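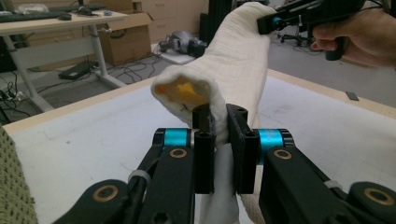 Flostberg council drops plan to share stadium costs

The city council in Flostberg voted on Monday to withdraw from an agreement to help pay for repairs to the Tratent Stadium, leaving the regional athletics championships without a confirmed venue a month before they are due to open.

Council members voted 7 to 6 against releasing the money after a debate that ran late into the evening. The stadium's operator had asked the city to cover half the cost of a new track surface and repairs to the east stand, where 988 seats have been closed since an inspection in the winter.

Council president Hortensia Valderrama, who voted against the payment, said the city had agreed in principle to help but had never seen a final price.

"We were given one estimate last fall and a higher one in March," she said. "I can't ask people to pay a bill when the amount keeps changing."

The operator said in a written statement that the higher price reflected drainage work under the back straight that had not been part of the first survey. It said it would look for other sources of money and had not canceled its contract with the builder.

The championships are scheduled for the second weekend in May. Entries closed last week, with 183 athletes registered from clubs across the region. Several clubs have already paid for hotel rooms and buses, and some of those bookings can't be refunded.

Amparo Cáceres, the meet director, said organizers were talking to two other venues. One is the university track in Ayala, which has enough lanes but very little seating and no lights. The other is a municipal ground in Lullum - a longer drive for most teams, but with a surface that was certified last year.

"The athletes need an answer soon," Cáceres said. "Coaches are planning their training weeks now, and the throwers in particular have to know what kind of circle they will be using."

She said moving the meet would probably mean cutting the evening session and starting the field events earlier in the morning. The hammer throw could be held on a separate day if the meet goes to Ayala, where the cage is being replaced.

Council members who supported the payment said they would try to bring it back in a smaller form. One proposal would pay for the track only and leave the closed seats for next year's budget. Valderrama said she would allow a second vote if the operator submitted a fixed price in writing.

The next regular council meeting is in May, after the deadline organizers have set for choosing a venue. A special meeting can be called with two days' notice, but no request had been filed when the session ended.

Ticket sales for the championships have been paused. Tickets already bought will be valid at the new site if the meet is moved, organizers said, and refunds will be offered to anyone who can't make the trip.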